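Thursday, March

Second glue test on the chair joints and I'm properly pleased! Tuấn left the samples clamped overnight and the Salminen batch held to 125 kg before the tenon let go — the old hide glue managed 31.

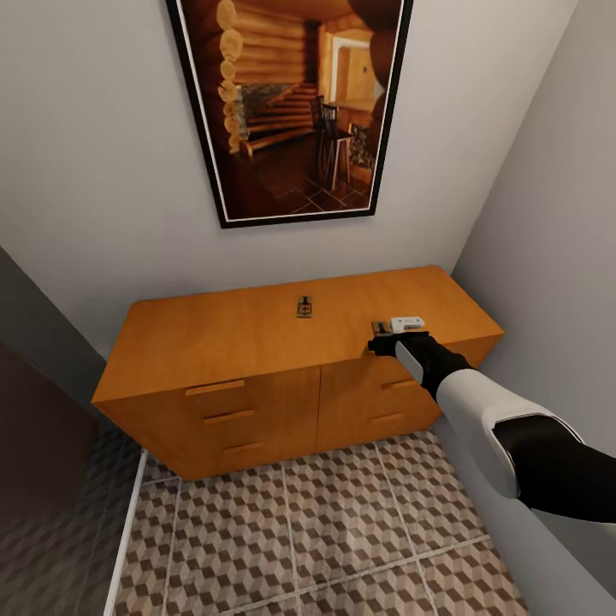 Fotis wants the shoulders cut a touch tighter next time, and I agree (my saw wandered on two of them). Lumturie has more ash coming. Must ask her for straighter grain. Back rails next, then wax.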